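4.2 Trousers and the order of folds

Trousers made up the largest single group in the household sample. Of the 106 garments recorded across the homes, most were everyday items in dark cotton or denim, and these are the ones discussed in this section. Shirts and knitwear are treated in 4.3, bedding in 4.4.

Two ways of starting were common. In the first, which we call leg-on-leg, the person brings one leg over the other along the centre seam before anything else is done, so that the garment becomes a single long strip. In the second, the trousers are laid out open and smoothed, and the legs are brought together only once the waist is straight. Chraibi's earlier study of shared laundries found the second way mostly among people who had worked in shops. We found no such link. Several participants used both, and chose between them according to how stiff the cloth was.

The surface matters more than we had expected. People who folded on a bed tended to pull the cloth towards themselves and finish the fold against the body. People who folded on a table kept the garment flat for longer and used the edge of the table as a guide. On a bare tabletop a leg that is out of line is easy to spot, particularly when the cloth is dark and the wood is pale. Figure 3 gives a case of this kind, with black trousers on a light wooden top. The legs point to the left and a strip of wood shows between them.
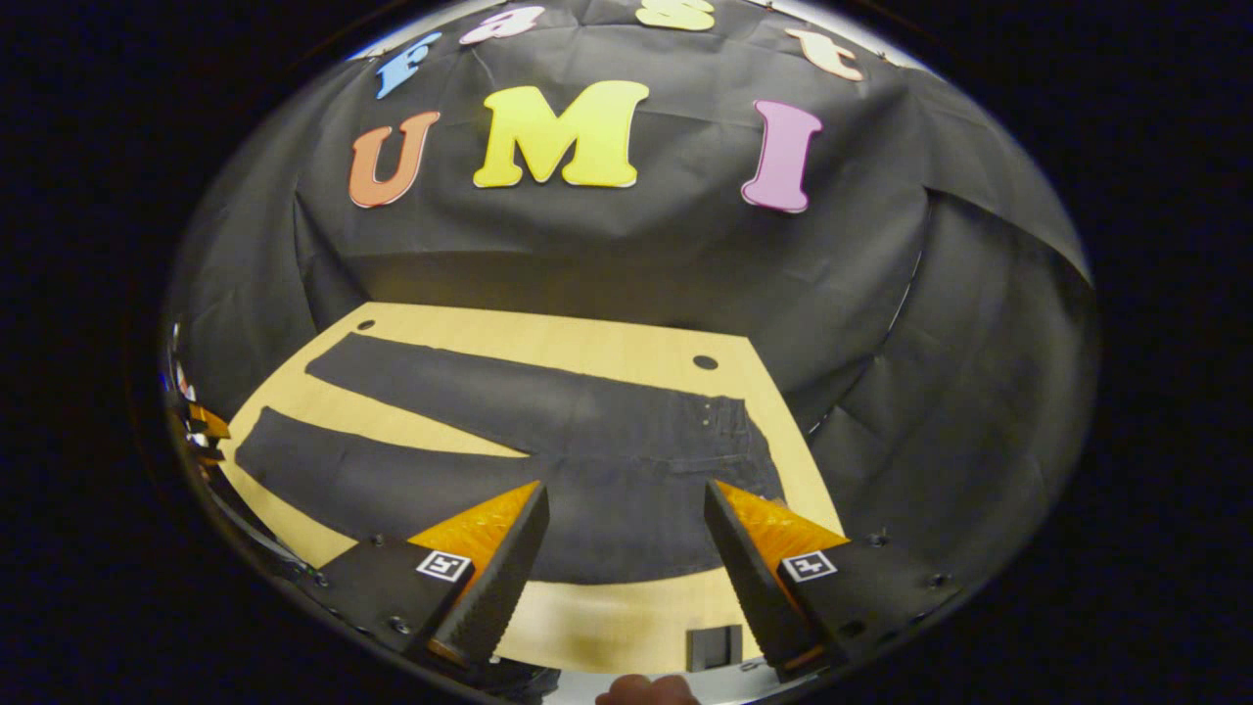
Figure 3. Black trousers laid flat on a light wooden table, legs to the left, waist to the right.

We coded a layout of this sort as "flat, legs apart". The code says only how the garment lies at a given moment and makes no claim about which fold comes next. Whether the legs are of equal apparent width was noted separately, as a wide lower leg often goes with cloth that has been spread out and not yet squared up. Faint creases were ignored. Only creases deep enough to throw a visible ridge were entered, and the coders agreed on these less often than on any other item in the scheme.

Metal parts were also entered. Rivets, buttons and zips sit close to the waist, and participants told us that they avoided placing a fold across them. Qiu describes the same habit in tailors' workrooms and puts it down to wear on the cloth. Our participants gave a simpler reason: a fold over a button makes a lump, and the pile leans. Two of them turned the waist inwards at the start for this purpose and then folded from the hem upwards.

Stacking was done with the last fold facing out in most homes. Where shelves were shallow, as in the Brodmont flats, trousers were folded once more and stood on edge. This took longer, and it was dropped on busy days, when the same garments were left in a single fold over the back of a chair. We return to these unfinished states in section 5, where they are compared with the diaries that participants kept through January.

The coding sheet for trousers, with the wording given to coders for each layout, is in Appendix B.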